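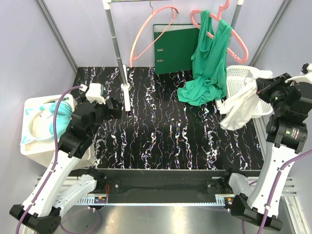

Nov 16, 2020. Hanger task again, third day on it. Question from Kenneth is still whether we can tell Zindmont it does laundry yet. My answer: no, not yet. Rigid stuff fine, cloth is where the time goes. Strappy green garment is on the coral hanger but the bottom of it is heaped on the table, so a person would call that half done. White cloth at the basket is all right arm, left gripper holding nothing. Want both arms on the cloth before we score anything.

Timeout now 30 s per grasp, was up to 500 in September whcih was silly.

To do
- Jericho: regrasp after a bad pinch
- 2 more hangers, thinner hook
- ask Cherry Mae abuot the Ulteo quote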